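Brovwood Break Room Drops Mixed Cups for Single Set
November | By Cornel Neagu
Print this story | E-mail this story

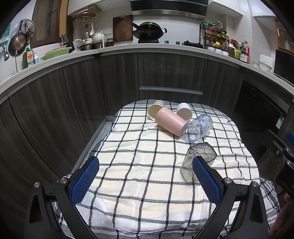 Staff at the Brovwood office in Ratville will clear the shared kitchen of unclaimed drinkware this month, under a notice from building manager Siamak Najafi.

The notice covers paper cups, plastic tumblers, water bottles and glass cups left without a name label. Items are to be laid out on the table by 3 p.m. on the last working day of the month. Labeled items will be returned to desks. Glass cups and tumblers with no label will be washed and stored in the lower cabinets for common use. Disposable cups and single-use bottles will be sorted for recycling where the local hauler accepts them.

Najafi said the cabinets now hold 666 pieces, counted shelf by shelf. "Mixed shapes do not stack, and two of the drawers no longer close," he said. "A cup on its side takes up twice the shelf."

A replacement set of stackable cups has been ordered from Pascu, a supply firm in Stirnik. Delivery is expected in two shipments. Each employee will be able to keep one personal cup and one bottle in the kitchen, both labeled on the base.

Questions about the labels go to the front desk.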